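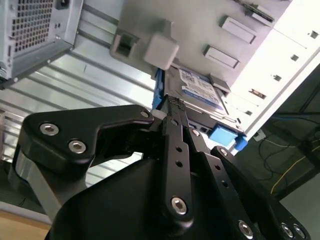 Figure 3. A blue drive tray in the drive bay of a desktop tower.

4.2 Storage and the household archive

The households in the Wustudora sample kept most of their family records on desktop computers that were no longer in daily use. Photographs, scanned letters, school reports and tax papers had been moved there over the years, often by one person, and then left. When we asked where the records were, the usual answer was the name of a room. Few people could say which folder they were in.

We visited 17 homes in Drurkitberg and the villages north of it. Each visit began with a conversation at the kitchen table and went on to the machine itself, if the owner was willing. We asked people to find three things: the oldest photograph they had, a document they would need after a death in the family, and something they had forgotten they owned. The third request took the longest and gave us the most to write about.

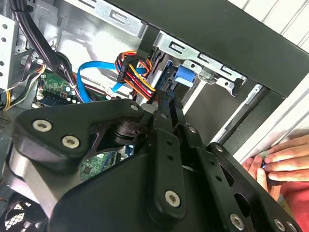 Most people could find the oldest photograph within a few minutes. The document was harder. In the Macedo household the will had been scanned twice, under two different names, and neither copy had its last page. The daughter remembered scanning it in July, before the house was painted, and thought the last page might still be in the scanner's paper folder. It was later found in a cookery book.

Size was a poor guide to value. One collection held roughly 2000 pictures of the same garden, taken from the same step, and its owner said she would give up all of them before she gave up a single typed recipe. Another family had 400 scanned postcards that they had never opened after scanning. They kept the paper ones in a tin and looked at those.
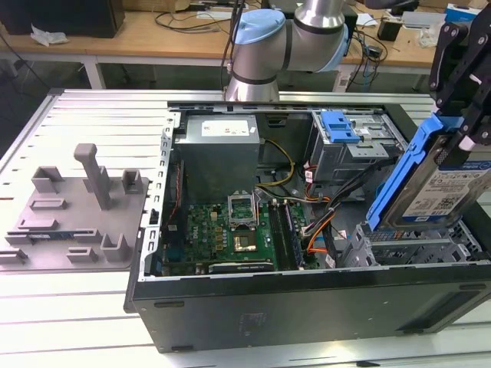 Figure 4. Desktop tower on its side with the panel removed; hard drive in a blue plastic caddy at right.

Copies were kept unevenly. Several owners believed that a second folder on the same drive was a backup, and one had named it "safe". Others had given a copy to a relative and lost track of it when the relative moved. Paper lists of what was stored were rare, but where they existed they were good. The longest, from a retired surveyor in Dineck, had 1215 entries in pencil and gave the place and the people for every photograph. His sons used the list more than the photographs.

The question of who should inherit these records came up in almost every home, usually towards the end of the visit. Owners tended to assume that the child who was best with computers would take them. The children we spoke to did not always agree, and in two families the matter had not been raised before our visit. 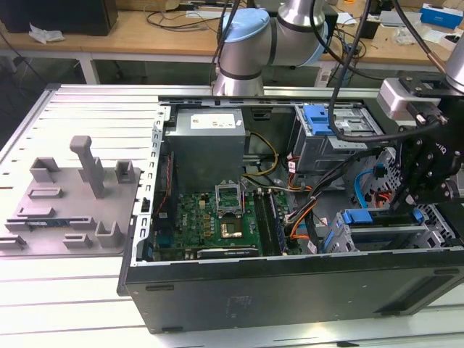 Aranka Boros, commenting on an earlier draft of this section, felt that we had made too much of inheritance and too little of boredom. In her view most family records are lost while their owners are alive, through plain lack of interest, and a child who refuses them is only doing openly what the parents had been doing for years. We have kept our wording but accept that the two cannot be fully told apart in interviews of this kind. Section 4.3 returns to the point with the diaries.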